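Visit Report: Skakent Open Day, Lemgate
December 3, 2019

Our group went to the Skakent open day to see how people record hand movements for robots. We had read the Ashby handout in September, so the basic idea was familiar.

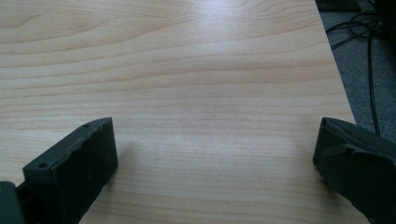

Figure 1. Table surface between the two gripper fingers.

The guide said the team had 444 recordings so far and wanted 600. A person holds one gripper in each hand — no robot arm is needed at this stage.
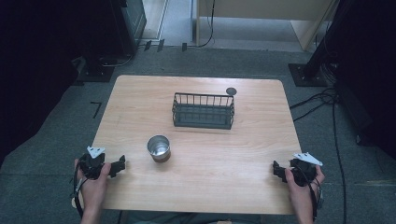 We were told that cable length was the main limit on reach. Our own Brarna project will use a smaller table.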